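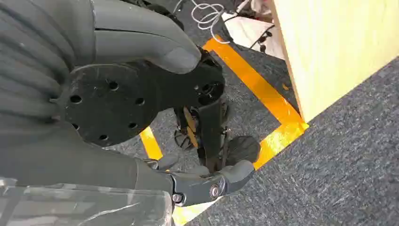

What Happens When You Visit a Robot

Maybe you think a robot open day will be full of robots doing backflips. The one at Molto, in Plundcombe, was mostly a robot thinking hard about a cardboard box. Stay with us. The box is the good part.

Sorting things into a box is easy for you. You have been doing it since you were a toddler (and ignoring it since you got a bedroom). For a robot it is a whole day's work. It has to find the box, work out where its own hand is, and open its fingers at the right moment. If it opens them too soon, the thing lands on the floor. If it opens them too late, the thing is still in its hand and the robot looks silly.

Why give a robot fingers at all? A plain pinching claw is cheaper and breaks less often. But door handles, cups and zippers were all made for people with hands, so a robot with a hand can try the same jobs. Each finger bends at its joints, a bit like yours. It does not get bored or bite its nails.

Watch the thumb if you go. Hold a pencil without using yours and you will see why engineers make such a fuss over thumbs.

The robot also has to practice. The Molto team said one simple move might be tried 1000 times before it looks smooth. Between tries, somebody types on a laptop, frowns, and types some more. This is called programming. The frowning is included. 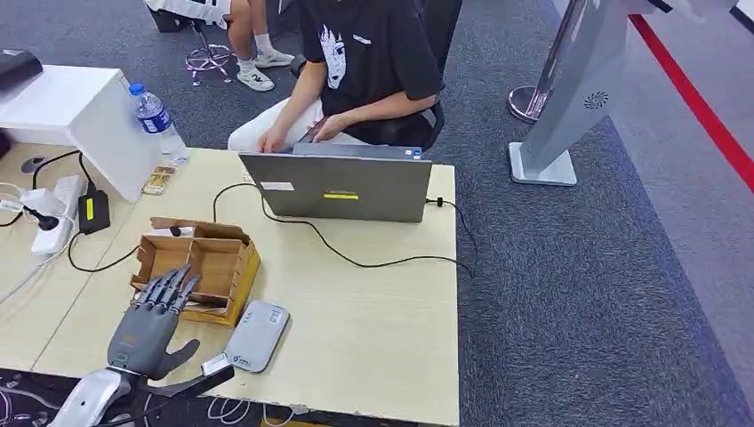
One young visitor wanted to know if the robot could be sent to clean a bedroom. The team said it could try one sock at a time, and that the visitor would probably be done first.

Can it see? Robots use cameras for eyes, and those can be fooled. A shiny table or a strong shadow can confuse them. Your own eyes get fooled too, but your brain fixes most of it before you notice.

Will it hurt you? Stay behind the line and do what the staff tell you. A robot arm can be strong, and it may not know you are there.

The next open day is in June. Each tour lasts 30 minutes and takes 12 visitors, so ask a grown-up to book early. Bring questions. Leave your socks at home, or at least on your feet.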